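Search articles Go

We use cookies to improve this site. Accept

Storage bin

A storage bin is an open or lidded container used to hold, move, or sort goods. Bins are found in homes, warehouses, farms, and post offices.

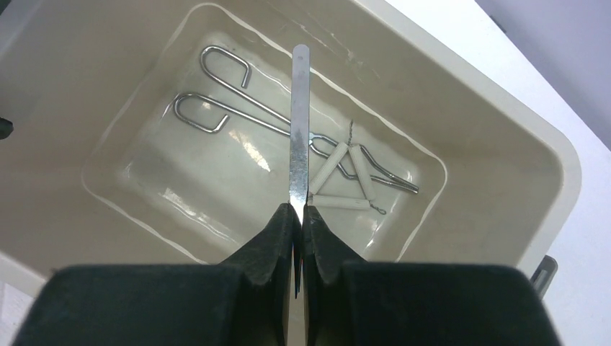 Early bins were built from wood planks or woven from cane. Metal bins became common in factories, where they carried bolts and other small parts between work areas. Molded plastic later replaced both in many trades, as it weighs less and does not rust.

Most plastic bins are made by injection molding. Walls that slope inward toward the floor allow empty bins to be nested, which saves space on return trips. A thick rim adds stiffness and gives the user a place to grip.

Sizes vary by maker. The Erberg series, sold by Overgaard, includes 6 sizes, the largest of which holds 96 liters. Drirel bins are made in 8 colors for use in color-coded sorting.

Bins used with food are usually washed between loads. Cracked bins are taken out of service and may be ground up for reuse where local plants accept the material.

See also: Crate; Pallet; Tote box

Last edited 12/10/23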